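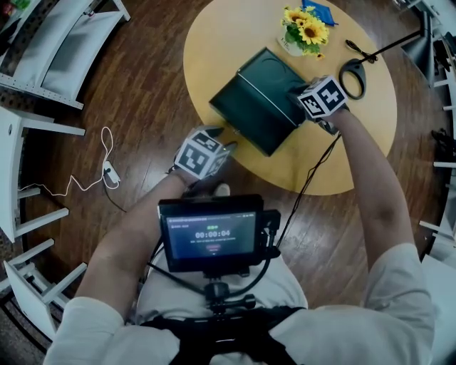 *Green box on the round table, both hands on the job.*

# Kettle

Kettle is a small command-line program that turns a folder of recipe notes into a cookbook you can print, bind and spill soup on. You write recipes in plain text, the way you'd scribble them on a card, and Kettle sorts out the scaling, the index and the page breaks. I've been cooking from its output for three winters now and I still get a kick out of watching a messy folder come out as a book!

It started with my family's recipes from Kavville, most of them in pencil and several of them arguing with each other in the margins. (Kettle keeps the arguments. See "Margin notes".)

## Install

You need Python 3.

```
git clone the repo, then:
cd kettle
pip install .
kettle --version
```

If `kettle` isn't found afterward, your scripts folder isn't on your path. `python -m kettle` works in the meantime.

## A recipe file

Each recipe is one `.txt` file. The first line is the title, the second is the yield, and a blank line comes before the ingredients.

```
Sowerby bean soup
serves 6

2 cups white beans, soaked
1 onion
1 bay leaf
salt

Simmer the beans with the onion and bay
until soft. Salt late.

~ Salt EARLY. -- R.
```

Fractions can be typed as `1/2` or `0.5`. Kettle prints them as fractions either way, and mixed units are fine. Please do write "a knob of butter" if that's what the card says. Kettle leaves anything it can't parse exactly as typed, and the scaler puts a small dot next to it so you know to use your own judgment.

## Making a book

```
kettle build recipes/ --out book.pdf
kettle build recipes/ --scale 2
kettle check recipes/
```

Run `check` first. It lists files with no yield, ingredients that never appear in the method, and titles used twice. On my own folder of 102 recipes it found 19 problems the first time, including a lemon cake with no lemon in it.
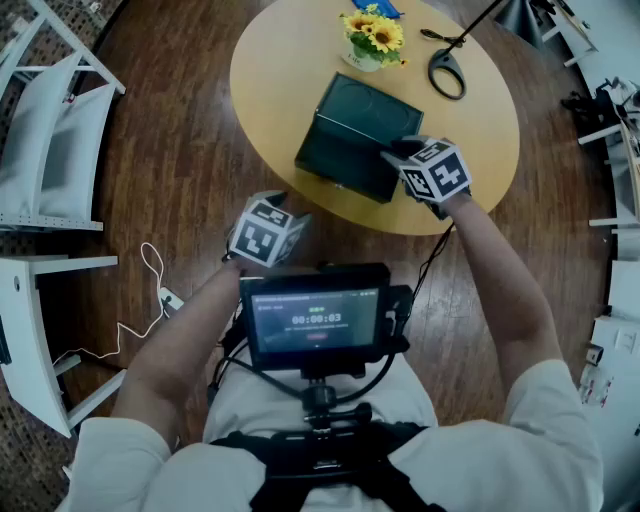

*Green box again, with sunflowers.*

## Margin notes

Lines starting with `~` are margin notes. They print in a narrow column beside the step they follow, in a lighter type. This is my favorite feature by a mile. Old recipe cards are full of them ("too sweet," "use the big pan," "made for Declan, he had thirds") and most recipe programs throw them out or bury them at the bottom.

Long notes wrap, up to 75 characters per note. Past that they move to the foot of the page with a little number. I'd like to make that limit adjustable, but the layout code gets cranky whenever I touch it.

## Themes

Two come with the program:

- **Sendura**: one recipe per page, big type, wide margins. Best if you read from across the counter.
- **Honura**: two columns, smaller type, no wasted paper. Looks wonderful folded and stapled.

Pick one with `--theme honura`. The default is Sendura. A theme is just a folder with a settings file and a font or two, so copying one and fiddling with it is a great way to spend a rainy Wednesday.

## Known problems

- Scaling doesn't touch baking times or pan sizes. It never will, but a warning would be nice.
- "1 can" scaled by half gives "1/2 can." True, and not very helpful.
- Sections nested more than one folder deep are flattened in the index.
- Accented letters sort after Z. Fix planned for September.
- The PDF has no clickable contents page yet. Printed page numbers are right.

## Contributing

Yes please! Odd recipe files are as welcome as code. If something in your folder breaks the parser, open an issue and paste the whole file, including the weird spacing, since weird spacing is usually the culprit.

For code changes:

1. Run `pytest` before you start, so you know what passing looks like.
2. Add a sample recipe to `tests/cards/` that shows the change.
3. Keep error messages in plain words. "No yield on line 2" beats a stack trace when there's flour on your hands.

New themes go in `themes/` with a short note on what paper size you tested. Letter and A5 are the two I can print here.

## Thanks

Declan Ashworth wrote the index code and the first version of Honura, and talked me out of inventing my own unit system. The bean soup is my grandmother's. The salt note is mine and I stand by it.

## License

MIT for the code. The sample recipes are free to copy, cook, change and scribble on.

Roy Sowerby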